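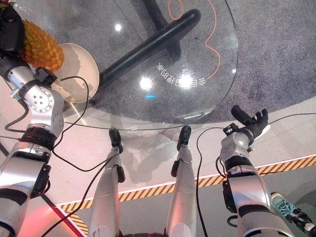 Leonidas Tsakiris
Facilities Engineering, Kellivdale site

Carpet tile replacement and static control: what changes in December

The second-level offices at Kellivdale were carpeted with loose-lay tile when the building opened, and most of that tile has passed its rated service life. Replacement starts on the east side in December and moves west, one bay at a time. Work runs from 6 p.m. until the bay is finished. Staff in the affected bay will get an email on the Thursday before.

The area covered is 2,372 square meters. The new tile, supplied by Tronditero, has a solution-dyed nylon face and a conductive backing. The old tile relied on a topical antistatic treatment, which wears off with foot traffic and with hot-water cleaning. Readings taken last winter in the print room and along the main corridor were well above the 2 kV limit we use for general office space. The low-humidity weeks were the worst, and most of the complaints about door-handle shocks came in then.

Adhesive is a pressure-sensitive type applied by roller over the existing raised-floor panels. It stays tacky, so single tiles can be lifted and put back without scraping. Tiles are offset from the panel joints by half a module. Anyone who needs underfloor access after the work should lift the tiles from the corner, stack them face to face, and return them with the arrows on the backing pointing the same way. Quarter-turn installation was tried in one bay and dropped because the seams showed under the ceiling lights.

Floor boxes will be reset to the new finished height. The new tile is 3 mm thicker than the old, which means some box lids will need a spacer ring. We have ordered these from Clilex. Until they arrive, affected lids will be taped down and marked.

Furniture is lifted by the contractor, Simões, using jacks placed under the desk frames. Glass-topped tables are moved by hand to the nearest finished bay and returned the next morning. Please clear desktops and anything stored on the floor by 5 p.m. on the day. Pedestal drawers can stay full if they are locked.

Chair mats will not go back down. The conductive backing gives no benefit under a plastic mat, and the new face is rated for casters.

Acoustic readings before and after will be taken by Halfdan Sveinbjörnsson at 14 fixed points. Results will be posted on the facilities page when the west side is complete. Questions about the schedule go to the facilities desk.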